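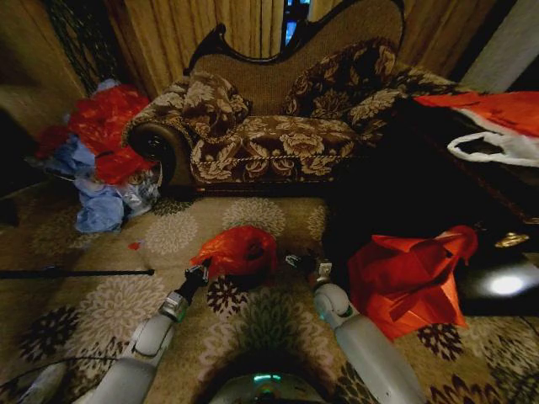
Household tidying robots

Household tidying robots are mobile machines with one or more arms, intended to pick up loose objects in a home and put them where they belong. As of 1 Apr 2023 they remained largely at the trial stage. Robot vacuums and mops, which clean the floor but don't handle objects, are usually treated as a separate class.

Scope of the task

Tidying combines several jobs that are hard to automate together. The machine must move through a furnished room, tell clutter from things that are meant to be there, pick each item up, and carry it to a bin, shelf or cupboard. Factory robots generally avoid the first two problems by working at a fixed station on known parts. A lounge room offers patterned carpet, carved furniture legs, curtains, cables and poor light, and the layout can change from one day to the next.

Soft and thin items

Rigid objects such as cups and toy blocks have a shape that can be modelled in advance. Plastic shopping bags don't. A crumpled bag has no fixed outline, its film may be partly see-through, and its handles can fold underneath it. Two-fingered grippers normally manage by pinching a raised fold, and wrist cameras are used to find one once the arm is close.

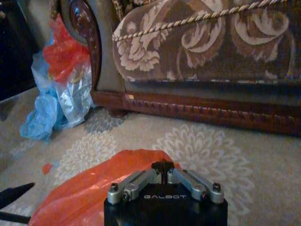
The pinch has to be deep enough to hold the film without closing on the carpet pile. Bags lying in a heap bring a further difficulty, as a machine may lift two when it has detected one, or drag the lower bag along with the upper.

Trials

The Skutdale home trial, run over one August in furnished flats at Kelville, set 700 pick-up attempts on household rubbish and laundry. Of these, 103 involved plastic bags. The machines cleared 65 of the bags on the first attempt and a further 34 after one or more retries; the rest were left for a person. Speed was the weaker result, with a person doing the same work in a small fraction of the time.

Poltholm, a maker of warehouse equipment, tested a similar arm on packaging waste beside a packing bench. It reported better speeds, which it put down to even lighting and a plain concrete floor. 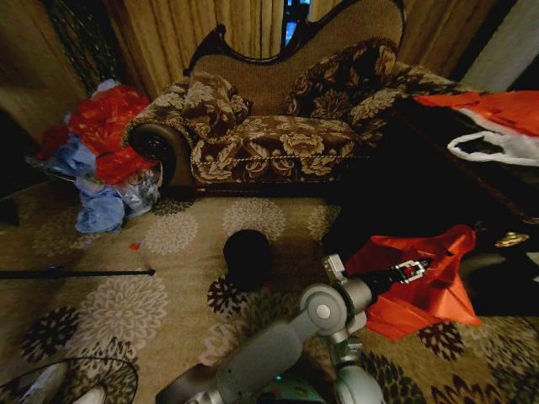
Remaining limits

Most trial machines still need a person nearby to deal with faults. Reaching behind furniture is difficult for wide bases, and dark, glossy surfaces can upset depth sensors. Deciding what counts as rubbish is also unsettled: a bag on a table may be waiting to be reused. The Benítez scale, used in some trials to grade household chores by difficulty, places picking up a single bag in its middle band and sorting a mixed heap in its highest.

See also

Robot vacuum
Mobile manipulation
Service robot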